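The lab calls the method Stolilis, after a spreadsheet tab that nobody renamed. It is a way of picking which demonstrations a robot arm should learn from, and the engineer who leads the work at Illance would like people to stop describing it as a new kind of model.

"The model is ordinary," she said. "We took the same network we had in September and trained it on less data. The part we changed is which data."

We spoke on Friday, February 20, 2026, at a desk a short walk from the robot tables. She asked to go without a name in this piece, as she says the work belongs to the group.

The task sounds small. Two arms work over a table with cups, mugs, a cloth and a raised shelf. The robot has to put the drinkware up on the shelf. Operators drive the arms by hand to show how it is done, and every run is recorded. By the end of the collection period the group had 1000 recorded runs.

"We trained on all of them first, like anyone would," she said. "It was fine with mugs. With the cups it kept hesitating. It would come over the shelf, stop, back off, come over again."
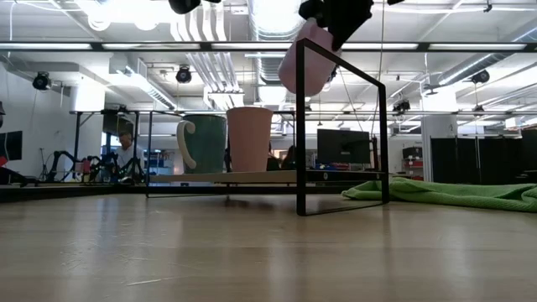
She put the hesitation down to the operators, herself included. A person who isn't sure of the height of the shelf slows down and makes small corrections, and the recordings keep all of that. Two operators may also approach the same shelf from different sides. The network, given both, tends to settle on something in between.

"If half your people come in from the left and half come over the top, the average goes straight into the shelf," she said.

Stolilis scores each run on how well its next motion can be predicted from other runs that started in a similar state. Runs that score badly are set aside. They aren't deleted, and she was firm about that, because an odd run is sometimes the only one that shows how to recover from a bad grasp. A person looks through the rejected pile and can put runs back.

After scoring and review, 601 runs were left. The policy trained on those finished the task in 86 percent of trials. The one trained on everything finished in 80 percent.

I asked whether six points was enough to care about.

"By itself, I wouldn't write a paper on it," she said. "What I care about is that we got there with a lot less data and the motion is cleaner. The back-and-forth over the shelf is mostly gone. That doesn't show up in a success rate. A run that dithers and then finishes counts the same as one that goes straight in."

They are now working on a measure for the dithering. The first attempt counted changes of direction at the wrist and was thrown off by vibration in the arm. The second looks at time spent near the shelf with the gripper still closed, and she thinks it will hold up.

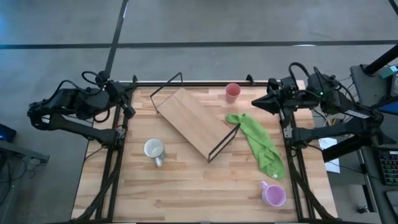 The layout of the table is changed between trials. Objects get moved and turned, the shelf gets shifted, and the cloth goes wherever the operator drops it. Early on, the group used printed position cards so that every layout could be repeated exactly. They gave that up for training and kept it for testing.

"With the cards, people got very good at the cards," she said.

Handles are still a problem. A mug with its handle turned toward the gripper can be picked up in several reasonable ways, and the scoring treats that variety as a fault. Good runs get thrown out along with clumsy ones. The manual review catches many of these, but it is slow work and she doesn't expect another lab to put up with it. A version that groups runs by type of grasp before scoring them is half written.

The code that does the scoring is built on Drustia, the group's in-house logging tool, and that is the main reason it hasn't been released. Drustia assumes a particular folder structure and a particular clock. A second team, at Değirmenci, has been trying the method on its own recordings and had to rewrite the loader before anything would run. Its results aren't in yet.

"I'd like to see it fail somewhere else," she said. "We only know how it behaves on our arms, with our operators. If their people are more consistent than we are, maybe there's nothing to filter."

She also wants to find out how early the scoring could be done. At present it happens after collection ends, when the operators have moved on to other work. Scoring a run within a minute of its finishing would let the operator see the result and try again. The worry is that people would start driving for the score.

The next round of collection will use the same table with a second shelf at a different height. The operators have been asked to agree on nothing in advance.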